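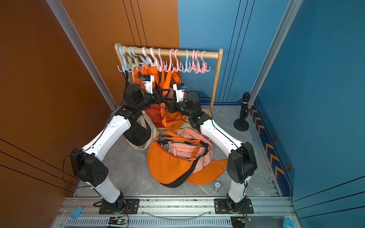 People say a lot of things about color. Blue calms you down. Red makes you angry. Yellow helps you think, and green is good for your eyes. You have probably heard at least one of these from a grown-up who sounded very sure. Maybe you've seen it on a poster at the dentist, too. If it were all true, a rail of hangers in pale blue, mint green, white and pink ought to do four different things to you while you were looking for your jacket. Do you feel calmer at the blue end? Most of us don't feel anything much. So where do these ideas come from, and should you believe them?

First, what is color?

Light travels in waves. The waves are incredibly small, so scientists measure them in nanometers. Light with a wave 700 nanometers long looks deep red to most people. Shorter waves look orange, then yellow, green, blue and violet. When sunlight lands on a ripe tomato, the tomato soaks up a lot of the shorter waves and bounces the long ones back. Some of those go into your eye.

At the back of your eye there are special cells called cones. Most people have three kinds. Each kind reacts more strongly to some waves than to others, and your brain compares the signals and comes up with "red."

Part of color, then, happens outside you and part of it happens in your head. Some people have cones that work differently, and for them a red tomato and a green leaf can look much more alike. They aren't wrong about the tomato. Their eyes are sending different signals.

Where is pink in the rainbow?

Go and look. You won't find it. There is no single wave of light that looks pink all by itself. Your brain sees pink when it gets a mix, for example red light with plenty of white light added. Some people like to say that this means pink "isn't real." You'll find that one all over the internet, and it's pretty silly. White isn't in the rainbow either, and neither is brown, and people paint their houses brown without worrying about it. All colors are made by your brain. Pink just takes more than one kind of light to do it.

Does blue calm you down?

Now for the hard part. Let's say a paint company called Nernico sells a can of blue paint with "Calming!" on the label. (Paint labels say this sort of thing all the time.) How would you find out if it was true?

You could paint your bedroom and see how you feel. But you might feel calm for lots of reasons. It's clean. The painting is finally over. And you read the label, so you were expecting to feel calm. Expecting something can be enough to make you notice it. Scientists have to be very careful about this, and sometimes they aren't careful enough.

You could ask other people. A school in Halel tried this in July at its summer club. The club had 31 children and put 5 of them in a blue room to do a puzzle. Afterward all 5 said they felt calm. The club newsletter made a big headline out of it.

Can you see what's missing? We don't know how the other children felt. Maybe they were just as calm. Puzzles are quiet things to do. The club also picked the 5 by asking who wanted to go, and the kind of child who puts a hand up for a puzzle may be pretty calm already. Five is a small number, besides. A good test would have put children in rooms of different colors by drawing names from a hat, given everybody the same puzzle, and not told them what the test was for.

Real scientists have done careful tests with color. Sometimes they find a small effect. Sometimes another team does the same test again and finds nothing. When that happens, "we aren't sure" is a perfectly good answer, though it would look terrible on a can of paint. 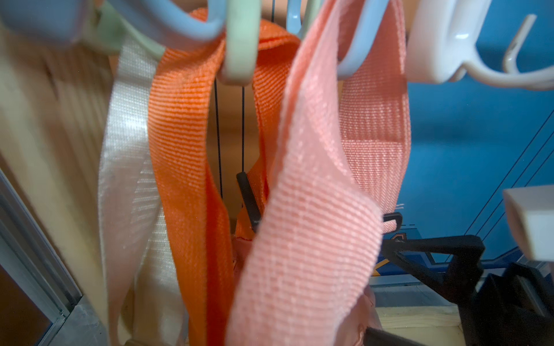
Page last changed: Wednesday, January 5, 2011

Who decides what a color means?

Mostly, people do, and different people decide different things. In some countries brides often wear white. In others, white is worn at funerals, and a bride is more likely to wear red. If white had one meaning built into it, that would be very strange.

The same goes for "boy colors" and "girl colors." Around a hundred years ago in the United States, some stores said pink was the right color for boys and others said it was right for girls. They couldn't agree. Later on the stores and the makers of baby clothes settled on the rule you know today. A baby hasn't heard of any rule.

When does orange stop?

Try this with a friend. Put something bright orange beside something salmon pink, like the woven straps in the picture, and ask whether the second one is pink or a kind of orange. You may get an argument. Where one color stops and the next one starts is partly up to the language you speak. Russian has two everyday words for blue, one for light and one for dark, and Russian speakers treat them as separate colors. English does something similar with red and pink. We could have called pink "light red," and we mostly don't.

The magazine Marty once asked its readers to send in their favorite color, and it got 1,059 answers. Blue came first. The magazine then announced that blue was "the world's favorite color." Was it? Marty only heard from children who read Marty, and only from the ones who bothered to write. Blue does come out on top in a lot of other surveys, so the magazine may have been right. Its own survey still couldn't show that.

What about food?

This one has better evidence behind it. If you color a drink red, many people will say it tastes of cherry or strawberry, even when the flavor is something else. You can test it at home with food coloring and lemonade, as long as a grown-up says yes. Pour the same lemonade into three cups, color two of them, and ask people what they taste. Don't tell them it's all lemonade! And write down the answers you get, including the boring ones. The makers of Clakinia fruit drinks put more color in their cherry drink than cherry juice. Have a look at the ingredients on whatever is in your refrigerator.

Words to know

Cone: a cell at the back of your eye that helps you see color.

Nanometer: a very tiny length. There are a million of them in a millimeter.

Evidence: facts that help you decide if something is true. A headline doesn't count.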